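About Fluko Chess

Hi, I'm Lâm Ninh, and I run Fluko, a small chess school that started at my kitchen table with two sets, one clock and a neighbour's kid who wanted to beat his grandfather. He did, eventually, and then his cousins wanted lessons too!

I should say up front that I'm not a grandmaster. My first proper rating was 892 and I was thrilled with it (I rang my mum). I got a good deal better after that, mostly by losing to patient people who stayed behind to go over the game with me, and that's still how I like to teach. We play, we go back over it, we argue about move 14, we play again.

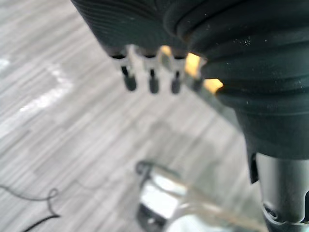
After a couple of years the kitchen table got silly, so we moved to a proper room on Zabala Street, upstairs from the tile shop. These days we've got 70 regulars. The youngest can't quite reach the far side of the board and has to stand up to castle. The oldest plays the Dutch against everything and won't hear a word about it.

We run three groups. Starters is for anyone still working out how the knight moves, kids or grown-ups. Middles is where we do tactics, simple endings and how to use a clock without panicking. Then there's Long Games, which is my favourite — one game, the whole evening, phones in the box by the door, and a chat about it afterwards if you've got any brain left.
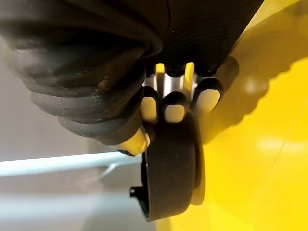

Black ribbed cover and three fingertips with light-coloured pads.

In August we hold the Ikness Open, named after the creek at the back of the car park. It's seven rounds over a long weekend and we can fit up to 160 players if everybody keeps their elbows in. There's a section for unrated players, and I'd really love to see more of you in it. Nobody's going to laugh at your opening. I once lost in nine moves at my own tournament, with the pairings sheet still in my hand.

We've also got a library of 300 chess books, most of them second-hand and a fair few with someone else's pencil notes in the margins. Members can borrow two at a time. Please bring back the rook endings one, whoever has it!

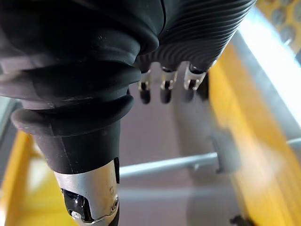
Our newest thing is Niltosance, a beginners' course I wrote over one very wet winter, and it starts with the pieces themselves before anyone makes a move. I get people to pick each one up and really look at its shape. Plenty of Staunton bishops and queens have a collar partway up, and it's the same sort of idea as the flared black ring near the bottom of that folded sleeve, with the thick rounded lip and the narrower bit below. Once you've noticed collars you'll stop grabbing the bishop when you meant the pawn, which I still did in my second year. After that we do four weeks of pawn games, and the queen doesn't come out of the box until week five. There's always a bit of grumbling about that.

If you'd like to come along, just turn up at half past six and have a free evening on us. Bring a friend if you're shy. We've got boards, clocks and tea, and I'll find you someone to play.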